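Romalgate Bin Sorting Set: bottles and small household items
README, revision 3
Maintained by Zuweira Sulemana and Mathias Nägeli

Summary

The set covers one household activity: putting small items into an open bin, taking them out again, and leaving the surface clear. All recordings were made by hand at a table. It contains 1,087 episodes across 41 object types. Bottles are the largest group and the reason the set was started.

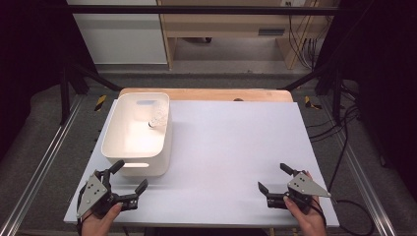
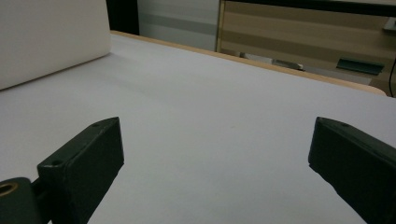

Contents

episodes/ — one folder per episode, numbered from 0001
objects.csv — one row per object type, with material, size class and cap state
labels.csv — start and end of each placement or removal
notes/ — operator remarks, plain text, one file per session
splits/ — train, validation and test lists

Episode numbers are unique across the whole set. Gaps in the numbering are rejected episodes and have not been filled in. Do not renumber; labels.csv refers to the original values.

Activity types

place_in: an item starts on the work surface and ends inside the bin.
take_out: an item starts inside the bin and ends on the work surface.
move_bin: the bin is shifted to a new position, empty or loaded.
clear_all: every item on the surface goes into the bin, in any order.

A clear_all episode is labeled once for the full sequence and again for each item. Users who want single placements should filter on the item-level rows. There are 2,776 of these in labels.csv, counting all four activity types.

Bin

The main bin is white plastic, open at the top, with rounded corners and a cutout handle at each end. It was bought for this work and is listed in objects.csv as bin_a. A second bin, bin_b, is shallower and appears only in move_bin episodes. Neither bin has a lid.

Items may rest in any orientation. A bottle lying on its side counts as placed if all of it is below the rim. A bottle leaning with its neck above the rim is labeled "partial". Early sessions used "placed" for both cases; Kamol Chaimongkol relabeled them in January and the old column is kept as state_v1.

Bottles

Clear bottles are recorded with the label removed wherever it came off cleanly. Where glue residue remained, the surface field reads "residue". Ridged and smooth bodies are separate object types even when the volume is the same, as they roll differently.

Cap state has three values: on, off, unknown. "Unknown" is used when the operator did not write it down. Please do not infer cap state from weight; the weights in objects.csv were taken once, empty, with the cap on.

Crushed bottles are a separate type. A bottle that became dented during a session keeps its original type and gets a remark in notes/.

Work surface

The surface is a plain white board laid over a wooden table. It is wiped before each session. Small specks and marks do turn up on it and are not labeled as objects. Ferdinand Haslinger checked the test split for marks larger than a fingernail and found none — the other splits have not been checked.

The board is not fastened to the table. Between sessions it may have moved slightly, so positions should be taken relative to the board and not to the table underneath.

Start positions

For place_in, the item is set down anywhere on the board within reach. For take_out, the item is dropped into the bin from rim height and left where it settles. Operators were asked not to straighten items by hand afterward.

The bin usually stands on the left half of the board. In 195 episodes it stands on the right, and these are marked bin_side = R. The imbalance is known. Ambros Schwaiger is planning a further round of right-side sessions under the name Festcombe, with the same object list.

Splits

Splits are made by session, so no session appears in more than one. Two object types occur only in the test split: the square-bodied bottle and the small jar. Results on these should be reported separately.

Known problems

— Clear plastic against the white bin is hard to outline. Masks for clear bottles are loose along the lower edge, and the neck is sometimes missing.
— Shadows next to the bin wall were included in a few masks. A corrected file is masks_fix.csv; apply it after loading the originals.
— The size class "medium" was used inconsistently before revision 2. Use the measured length instead.
— Three notes files are in German. They have not been translated.

Changes

Revision 3: added state_v1, corrected bin_side for one session, added masks_fix.csv.
Revision 2: replaced size classes with measured lengths; old classes kept for reference.
Revision 1: first internal copy.

Contact

Labeling questions go to Zuweira Sulemana. Errors in objects.csv go to Mathias Nägeli. Please include the episode number and the revision you are working from.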